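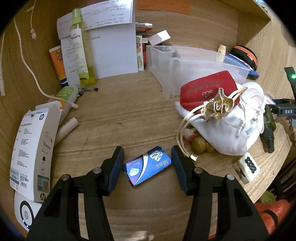 A hand-held gripper at a small blue-and-white box, on a shelf with an HP device, bottles and a red velvet pouch.

PLINDTHORPE, Tuesday, July 14, 2020. The folks on the small-goods side of the Susterano returns depot have been picking up a new skill this summer, and they seem to be enjoying it a good deal more than they expected to!

Since January, 10 of the depot's 55 sorters have spent part of each shift working with hand-held grippers, closing the jaws around boxes, tubes, bottles and all the other odds and ends that people send back, so that the sorting arms planned for the Bailly line can learn from the way they do it. They have recorded 1039 pickups so far, and 514 of those were of small boxes, the kind that like to slide away just when you think you have them.

Dehua Meng, who has sorted returns at the depot for years, said the first week was hard on her wrists and her patience (mostly her patience), but she now shows newcomers how to come in low and slow.

Shift manager Didier Millet said the arms will take over the night sorting first, and that the night crew has been offered day places at the same pay. Some have said yes, and others are still thinking it over with their families. Talks on the new hours continue at the Dulcombe office.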